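Plakby is looking for a recipe tester, part-time, starting in February. We have been publishing soup recipes since 2013 and have 400 of them, a few of which should never have been let out. You will cook eight a month in your own kitchen and tell us which.

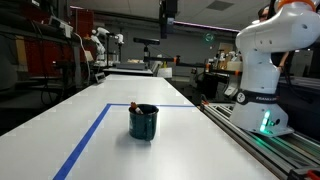 You need a stove, a decent knife and low tolerance for the phrase "season to taste." Training is not required. Opinions about barley are unavoidable.

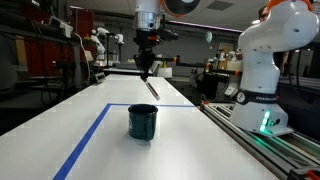 Dark green mug on a white table.

We pay for groceries, within reason. Saffron is not within reason. Write to Nidia Giraldo with a paragraph on the worst soup you ever finished. Percy Ayala reads them too, and he holds grudges about lentils.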